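Skirneck Jump Cups and Poles, Training Set

Product code: 779
Made by Skirneck for Dodeck Equestrian Supplies
Availability: in stock, delivery in 7 working days

The Skirneck training set is made for riding schools, small private yards and riders who want to practise a short course at home. It contains four pairs of wing stands, eight poles and sixteen safety cups. With this you can build four single fences, or two singles and one double, and you still have poles left for the ground line.

The stands are of plastic and can stay outdoors in all seasons. One person can carry a stand without help. The foot of each stand has a hole with a screw cap, and you can fill it with water or dry sand when the field is windy. Please empty the water before the first frost, as ice can open the seam of the foot.

The cups go into the track at the inner side of the stand and are held with a pin. The pin is fastened to the cup by a short cord, so it does not get lost in the grass. The cups for the back pole of an oxer open under the weight of the horse. Please do not use normal cups in this place, also not for small ponies.

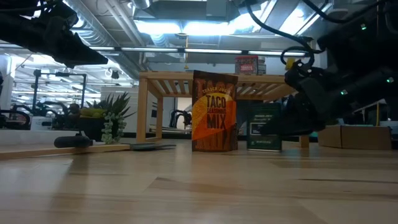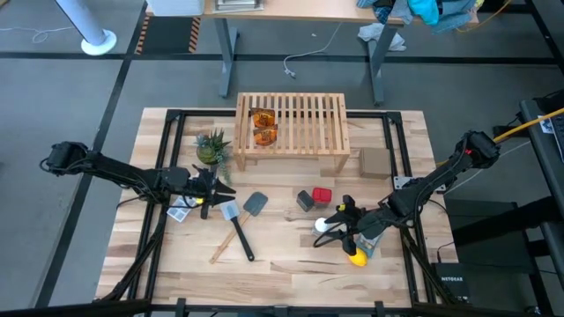
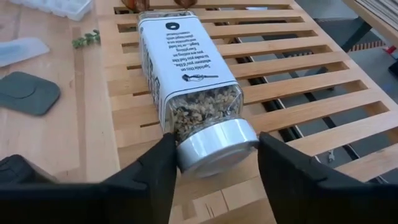
Poles are sold in two lengths. The longer one is right for most arenas. The shorter one is practical if you have a narrow arena or you transport the poles in a horse trailer. Both lengths fit the same cups, and you can mix them in one order.

Colours: white with blue, white with green, white with red. For orders above 400 pounds we can also deliver one pair of stands in plain white, which you can paint in the colours of your club. Use a paint for outdoor plastic and let it dry well before you put the cups in.

The set was tried for one season at the Sorirville riding school, where it was moved every Friday for the children's lesson. After their remarks we made the track numbers bigger, and the pin has now a ring that can be pulled with gloves on.

Spare parts: cups, pins, cords and screw caps are available separately. The Tseng pole trolley is also suitable for this set and carries all eight poles at once. It is not included in the price.

Guarantee: two years on stands and poles, one year on cups. Damage by tractors or by bites is not covered.

Delivery is free on the mainland. For the islands, please write to us before you order and we will tell you the cost.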